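**Soup Night is back, and so is the mint water**

Oct 26, 2025

Well, friends, the clocks haven't changed yet but it surely feels like it by suppertime, and that means Soup Night is starting up again in the downstairs hall. We ran it for six weeks last winter and I heard so many kind words afterward (and a few firm ones regarding the lentil) that it seemed a shame to wait for the really cold weather. Doors open at 5:30 on Thursdays, and soup goes out at six, or whenever Jucélia Holanda decides it has simmered long enough.

Jucélia is making her squash and white bean to begin with, and Arlindo Bezerra has promised bread — the dark seeded kind, plus a plain loaf for the children. If you'd like to bring a pot of your own, please let Érica Medeiros know by Tuesday so we don't wind up with four minestrones like we did that one evening. They were all good, mind you, and I took a quart of each home.
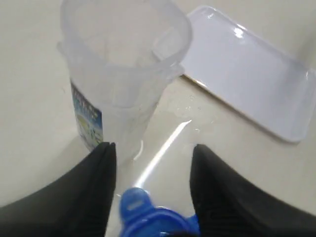
Now, the mint water. Several of you asked for the recipe in September and I kept meaning to write it down. You take a big handful of mint, bruise it a little between your hands, and cover it with cold water along with half a cucumber, sliced thin, and a strip or two of lemon peel. Leave it in the refrigerator overnight and strain it in the morning. My mother added a spoonful of sugar, and I still do when the mint is getting old and strong at the end of the season. Jianguo Fu has a bed of it running wild behind his garage on Pirnura Street and says to come cut as much as you like before the frost gets it. Go in by the side gate and latch it behind you, please, on account of the dog.

We could also use more soup spoons. Teaspoons we have by the drawerful, but a person can't eat chowder with a teaspoon and keep up a conversation. Odd ones are fine, and there's a box for them just inside the kitchen door.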